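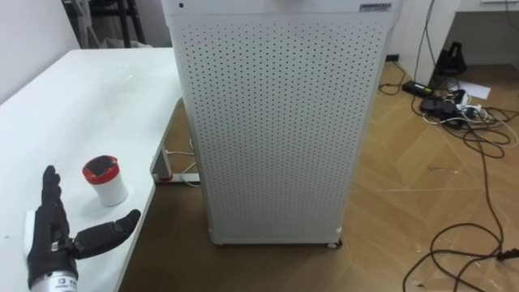 One foster parent who read the first draft of this card wrote back that a spreadsheet had never once driven her to a visit, and she wanted to know what this one was for. Fair question. The short answer is that it lets you check what the Stimcombe visitation program claims about itself, and some of those claims don't check out very well.

Stimcombe Supervised Visits, data card
Last revised 18th April

What is in it

One file, visits.csv, with 412 rows. Each row is a scheduled visit between a parent and a child in out-of-home care, booked through the Stimcombe office or its branch site at Plenda. A second file, sites.csv, lists the rooms used and their opening hours. There are no names, birth dates, case numbers or street addresses in either one.

Columns in visits.csv

visit_id: a running number, reassigned after sorting, so it tells you nothing about order of intake
site: Stimcombe or Plenda
scheduled_min: length of the visit as booked
held: yes, no, partial
reason_code: filled in when held is no or partial
transport: agency, relative, foster home, unknown
note_flag: 1 if the supervisor wrote a note, 0 if not. The notes are not included and won't be.

Where it came from

The office moved its scheduling onto a system called Tuhumury in December. Everything before that was on paper, and I have left the paper out. Other people have told me it could be typed up and merged. I've seen the paper, and I don't believe it.

Problems

The program's flyer says most missed visits are missed by parents. Maybe so. The reason_code column can't show it. Code 3 reads "no show" on the entry screen, and staff used it for a parent who didn't come, for a driver who didn't come, and at Plenda for days the building was locked. I asked for the three to be split. They have not been split.

71 rows have transport set to unknown. Those rows are missed more often than the rest, and it is tempting to say that a lack of rides causes missed visits. It could just as well be that nobody filled in the ride for a visit that fell through. Please don't put the first version in a grant application.

"Partial" has no fixed meaning. One supervisor used it for anything short by 13 minutes or more. Another used it when the child asked to leave early, whatever the clock said.

Plenda has only 40 rows. Comparing the two sites on that is not worth much, and I'd be wary of any chart that does it.

Held does not mean good. A visit with held set to yes took place. Whether it helped the child is not in here, and I doubt it could be put in a column.

What it can be used for

Planning room hours. Checking whether longer visits get canceled more than short ones. Teaching a class on bad coding schemes.

Don't use it to rate parents, supervisors or foster homes, and don't use it to predict whether a family will be reunited. There is no outcome field.

Changes

v3: removed the free-text column; two entries had first names in them
v2: fixed scheduled_min where hours had been typed as minutes
v1: first release, withdrawn

Corrections go to the records desk at Stimcombe. Include the visit_id and the version you have.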